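Travmont Desk Support
Ticket 420
Site: Flerkcombe office, back counter
Asset: tower 385 (Dell desktop)
Opened: August 2025
Status: open, waiting on user
Priority: normal (raised from low)

Original report

PC on the back counter keeps switching itself off. No warning, no blue screen, just goes black and the fans stop. Comes back if you leave it a bit. Also it's very loud now, was never loud before. Twice it has come up saying no boot device found and we had to turn it off and on again. Stock sheets are on this one so please don't wipe it. Can't use the front PC instead, the label printer is set up on this.

First reply from desk

Thanks. Few questions before we come out or call it in.
How long after switch on does it go off?
Does it go off when it's doing nothing or only with the stock program open?
Anything moved lately, new desk, new extension lead?
Please plug straight into the wall for now, no extension.

User

Goes off after 6 minutes or so if the stock program is open. Longer if it isn't. Did the wall socket, same. It was moved in March when the counter was redone, it lives in the cupboard underneath now. Door shut mostly.

Desk

Open the cupboard door and leave it open today. Let us know if it lasts any longer. Also copy the stock sheets off to the shared folder whilst it's up, do that first.

User

Copied. Lasts a bit longer with the door open but still goes. Fan noise is awful, customers are asking.

Desk

OK, calling it in. Please box it with its own power lead and put it on the Fukton van. No need for the keyboard, mouse or screen. Loan machine coming the other way, will set up the label printer on it remotely.

Workshop log, Fukton

In. Box fine, power lead in, someone has also sent the mouse. Outside of the case dusty round the front and back. No rattles when tipped.

Powered on before opening. Fan straight up to 100 per cent and stays there. Got into setup screen, drive listed. Restarted, drive not listed. Restarted again, listed. So two faults or one fault being awkward. Processor temp climbing all the while sat in setup doing nothing, that's not right. Switched off before it could do it itself.

Checked wall lead with another known good one — same. Not the lead.

Off, unplugged, held the power button in to drain it. Side panel off. Fluff everywhere, mostly packed into the cooler fins and the inside of the front grille. Cupboard explains that. Blew out the worst outside the back door, did the rest with a brush.

Cooler next. Screws undone corner to corner, a quarter turn at a time. Paste had gone to biscuit, half on the cooler and half on the chip, and one corner looked like it had never touched. Twisted gently and it came away, didn't drag the processor out with it. Cleaned the chip with wipes and alcohol til the wipes came away with nothing on them.

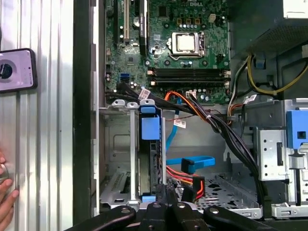
Cable job now, for the boot device half of the ticket. Data cable first suspect, power plug to the drive second, drive itself third. Don't pull the lot out at once on this model, it's a tight fit and goes back a different way every time. Thick black bundle crosses from the bottom edge of the board over to the drive area, with the light blue SATA lead and the red power lead down in the middle of it all. The little white and red tags on the black bundle are worth keeping, makes it much easier to see which lead you've got hold of when you're feeling about under the rest. Orange wires from the white header near the bottom of the board left alone. If you need to unplug them for anything, mark which way round first.

Data cable out at both ends and looked at under the lamp. Nothing bent. Clip at the drive end weak though, it doesn't click home, slides back out if you tug the lead. With the fan going flat out and the whole case buzzing that could easily do it. Not proof. Swapped for a new one out of the drawer, clicks in properly.

Power plug to drive. Contacts clean, no browning, no smell. Reseated.

Power supply. Smelled it (yes), nothing burnt. Tested on the tester, all lines within range and steady. Left it in. Vent brushed out, was clogged as well.

Capacitors on the board looked over, nothing bulging, nothing leaking. Socket lever down and tight. Didn't lift the processor, no reason to.

Case turned round on the bench so the drive end is the easy one to reach. Drive out to test on its own.
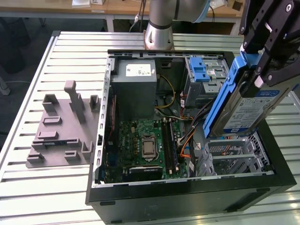
Ticket 420, tower 385: side panel off on the slatted bench, hard disk in its blue caddy at upper right.

Note for whoever does the next one — the caddy wants squeezing and then lifting straight, dont lever it against the cage. We've had to order caddies before because of that and they take ages.

Drive test. Short test passed. Long test left to run over lunch and most of the afternoon, passed. No reallocated sectors, none pending. Some interface errors in the history, which is what you'd see from a dodgy data lead so that fits. Full image taken to the workshop store before anything else got touched. Stock sheets are in there, checked they open.

Drive back in caddy, caddy back in, new lead on.

Cooler fins cleaned out properly with the soft brush and then the air. Fan spins free by hand, no grinding, so not ordering a fan. Fresh paste, small blob in the middle. Cooler on, screws corner to corner again, all four pulled down evenly this time. Fan lead plugged back in (forgot it first go, machine told me off with a fan error, plugged in, fine).

Memory taken out, contacts wiped, back in same slots. Not on the ticket, just good practice when it's open.

Powered on with panel off. Fan spins up and drops back to quiet within a few seconds. Temp steady in setup. Drive listed. Restarted over and over, drive listed every time.

Panel on. Booted to desktop. Stress test run with temp log going. Levelled out at a sensible number and stayed there, no shutdown. Left it going overnight in the corner.

Next morning. Still on. No shutdowns in the event log overnight. Old entries are all there from before, kernel power ones, loads of them, going back to spring. So it was doing this well before it got reported. Please report sooner.

Updates run. Restart, fine. Wiped the outside down.

Query from Wasilewska account desk

Is this one chargeable? Says out of warranty on the sheet.

Workshop

Parts used: one data cable, paste. Under the contract, not chargeable. Image stays in store for the usual time then gets deleted.

Desk to user

Your PC is fixed and on the next van with the mouse. Main problem was heat. Cooler was full of dust and the paste under it had dried up, so the processor got too hot and the machine switched itself off to protect itself. The no boot device message looks like a loose cable to the hard disk, replaced. Your files are all still there, nothing wiped.

Please DON'T put it back in the closed cupboard. On the counter or under it with the door off, gap behind and in front so air can get through. Not on carpet.

User

It's back, thanks, so much quieter. Label printer isn't working on it now though. Prints on the loan one.

Desk

Printer got moved to the loan machine, needs moving back. Leave both on and we'll do it remotely after you close. Don't send the loan back yet.

Desk

Done, test label sent. Did it come out?

User

Came out but sideways.

Desk

Wrong paper size in the driver, it's defaulted. Changed it, sent another.

User

That one's right. Where do we put it if the cupboard is no good, there's no room on top with the till.

Desk

Can the door come off? Two hinges on most of those, keep the screws in a bag.

User

Will ask landlord.

Desk

OK. Prop it open meantime. Loan to go back on the van please, with its own power lead not yours. Leaving this open until you confirm about the door, then will close.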